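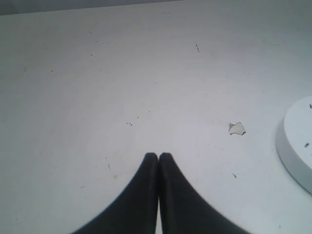
Ó Súilleabháin, survey technician and contributing reviewer
13 Sep 2022

Plilon 2, the GNSS post-processing package from Plandside

I do a lot of small deformation jobs, mostly benchmarks on slow hillsides, and I've been waiting for a desktop program that doesn't fight me on reference frames. Plilon 2 is it! You load your observation files, pick a frame and an epoch, and it carries both all the way through to the report (the old version dropped the epoch on export, which cost me a whole evening once).

My test was the Nulden network: 41 stations, 6 of them held fixed, with 30-second data from our August campaign. The adjustment ran without a hitch and the residual plots are lovely, big and readable, with the outliers easy to click and inspect. I found a mistyped antenna height that way before I'd even opened the log.

The velocity tool is my favorite part. Give it repeat campaigns and it draws the vectors with their error ellipses, and you can switch between a global and a local frame while you look.

Gripes? The geoid menu is buried under Preferences, and the manual still shows screens from version 1. Batch mode also wants its file names in lower case, so rename before you start.

I've already moved my older campaigns over, and the next one goes straight into Plilon.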